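Reference > Household > Lighting > Gooseneck lamp

A gooseneck lamp is any lamp whose head sits on a bendy stem, and I've been a sucker for them since college! The stem is usually a coiled metal tube, sometimes with a plastic sleeve, and it stays where you push it (until it gets old and droops). 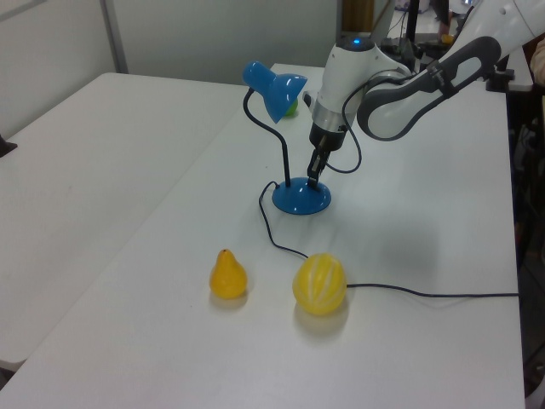
Desk models are the ones most of us grew up with. A heavy foot matters more than people think, and my old Rikside tipped over every October when I dragged it to the sewing table. I like a round, domed base with a cone shade, all in blue, on a thin black stem.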